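Speaker notes: Presentation and care of woven baskets in shared dining rooms
Clurkham Residential Services, staff briefing, 1 August 2019

Slide 1. Welcome colleagues from the Sorley and Innes houses. State that the briefing concerns table baskets only. Trays and linen are covered in the March notes, which remain in force.

Slide 2. The dark brown rectangular basket is now the standard pattern for all dining tables. It replaces the mixed stock held at both houses. The first order was for 300 baskets, and each table will be issued with 2.

Pause before moving on. Ask whether anyone at the back is unable to hear.

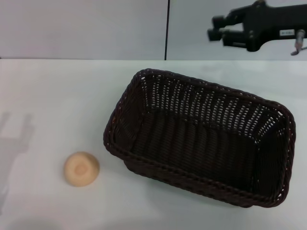 How should a woven basket be cleaned between meals?
Turn it over and tap out the crumbs, then brush along the weave with a soft dry brush. Wipe the rim with a damp cloth and leave the basket to air before it is used again. It must not be soaked.

Slide 3. Placing on the table. Baskets are to be set down empty and filled at the table. An open weave lets crumbs through, so a paper liner is required whenever bread or rolls are served. Wrapped items and fruit may go in without one.

Slide 4. Storage. Baskets may be stacked up to 5 high on the Odik shelving. Taller stacks press on the rims and loosen the braid. Any basket with a broken strand is to be withdrawn the same day and entered on form 581.

Refer to the handout for the liner sizes. Reordering is through the Innes stores office. Take questions on storage first, as the Sorley staff have a shift change to meet.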